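Home | Reviews | Care Guides | FAQ | Contact

Oiling and Finishing Wooden Tables: The Questions We Keep Getting

By Radoslava Kopecký
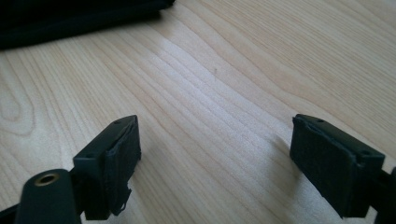
Pale wood with a smooth finish, in daylight.

Most of what gets sold for table care is sold to people whose tables are fine. I've tried to keep that in mind while answering. If you came looking for a product to buy, you may be disappointed.

Does wood need to be "fed"?

No. The tree is dead. Oil can soak into bare or oiled wood and slow down water getting in, and it does make the grain look richer for a while. Calling that nutrition is a sales trick, and an old one.

How do I know what finish my table has?

Put a drop of water somewhere you don't care about, like the underside of the top if the finish goes that far. Wait 14 minutes. If the drop sits there like a bead, you probably have lacquer or varnish, or a very fresh coat of oil. If the wood goes dark, the finish is thin or worn. The test won't tell lacquer from varnish, whatever the videos claim.

The store told me to oil it every month. Should I?

Ask what the store charges for oil. A lacquered table should never be oiled at all – the oil has nowhere to go and turns into a sticky film that picks up dust. An oiled table wants another coat when it starts looking dry or when water stops beading. For my own kitchen table that means once a year, usually October, before the heating goes on.

Is Delex worth the price?

I used a can of Delex hard oil on half of a tabletop and plain boiled linseed oil on the other half. Delex dried faster and smelled less. After one winter I couldn't tell which side was which, and neither could Bořivoj Dvořáček, who refinishes furniture for a living and had been quite sure he'd be able to. If drying time matters to you, buy it.

What about Mamo wipes?

They're damp wipes with a lemon smell. A cloth wrung out in warm water and a little dish soap does the same job. I have nothing else to say about them.

Can I get rid of white rings?

Sometimes. A white ring usually means moisture trapped in the finish, and plenty of them fade if you leave them alone for a few days. That may be why mayonnaise, toothpaste and walnuts all have such loyal fans. Toothpaste is an abrasive and will leave you a dull patch in place of the ring. Black marks are another matter. Those have reached the wood, and you're looking at sanding.

What grit should I sand with?

On solid wood, start at 120 and stop at 180 or so if you're going to oil it. The Levach booklet says to go up to 400. I've done it both ways, and the finer sanding mostly gave me a surface that took the oil badly. On veneer, think hard before sanding at all. You can be through it in seconds.

Will sunlight ruin the color?

It will change it. Pale woods tend to go yellow, and darker ones like walnut tend to get lighter. "UV-blocking" finishes slow this down, but I haven't seen one stop it. Move the bowl in the middle now and then or you'll get a bowl-shaped patch.

Are oily rags really a fire risk?

Yes, and this is the one warning on the can I'd print larger. Rags soaked in linseed oil heat up as they dry and can catch fire on their own in a heap. Spread them flat outdoors, or put them in water in a metal can with a lid.

Comments (3)

Eduard Kopecký
You left out wax. I've waxed the same desk for 20 years and it looks great.

Ľubica Vlček
Sanded through the veneer on a Sokness sideboard last spring, so I can confirm the "seconds" part. Is there any fix, or do I just paint it?

Vratislav Polák
Not convinced by the linseed test. One table and one winter isn't much to go on. Mayonnaise worked for me, by the way.

Related
Cutting Boards: Which Oils Go Rancid
Sokness Sideboard, Two Years Later
Do Felt Pads Save Your Floor?
Wobbly Chairs and the Wrong Glue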